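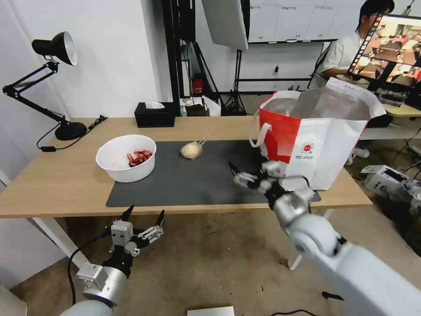

Sila insulated shopping bag, large - quick review
Posted 11/10/25

Short version: good bag, buy it, skip the small size.

Had mine since July. Use it for takeout runs, the bakery, frozen stuff when the store is far. White and red, silvery lining, loop handles. Stands up by itself when open, and that's the main reason I'm writing this. My old Grorkus one folded over the second you let go. Drove me nuts. Trying to get a bun in there with one hand while the other holds the bag open - no thanks.

Opening: wide. Really wide. A round bun goes in flat and doesn't get squashed on the way down. Bowls fit too if you keep them level. I wouldn't put a full bowl of anything loose in without a lid, learned that with soup. Soup was my fault.

Handles: fine. Long enough for the shoulder if you're not wearing a big coat. They flop a bit when you're loading so push them out first. 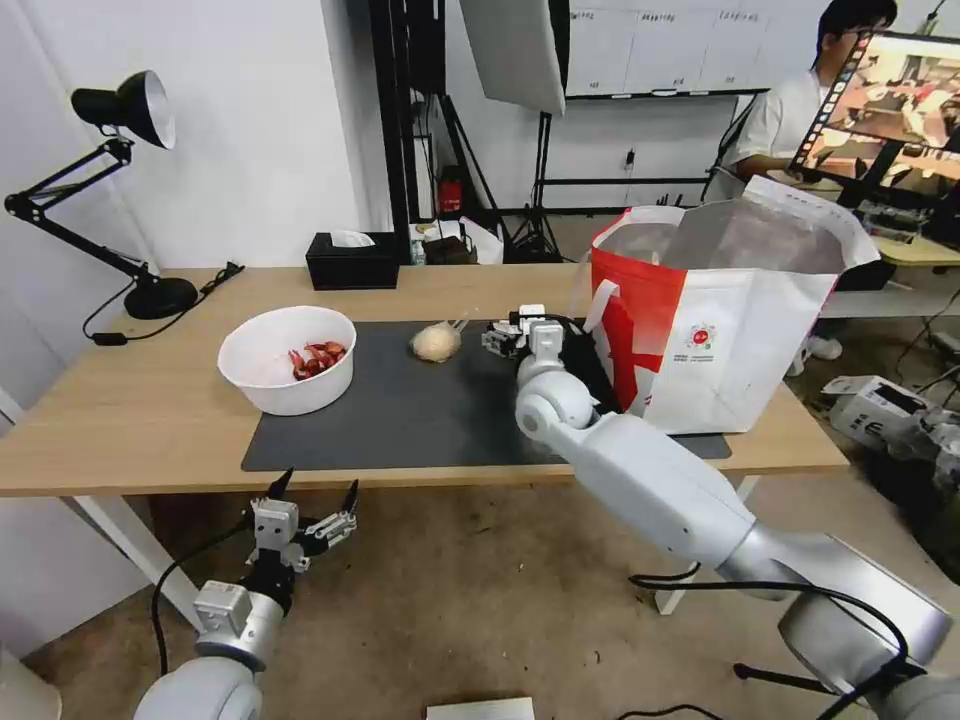
Weight of the empty bag is 184 grams on my kitchen scale, so you barely notice it. Takes up a fair bit of table when it's open tho. On a small desk with a lamp and tissues and whatever else you keep there, clear a spot before you start packing.

Keeping things warm: bread from Batard was still warm after a 3 mile walk. Frozen peas were OK, a little soft at the corners. Don't expect a cooler. No idea how it does in real heat, havent tried a long drive.

Cleaning: wipe the lining, leave it open overnight. The seams at the bottom collect crumbs and you need a damp cloth folded over a finger to get in there. White outside shows everything. Mine has a gray smudge that won't budge, dish soap did nothing.

Bad stuff: no zipper on top. No bottom board either, so heavy jars make it sag. The Petkov bag has both but it's stiff and doesnt fold down small enough for my drawer.

Would I get it agian? Yes. Probably in a darker color if they make one.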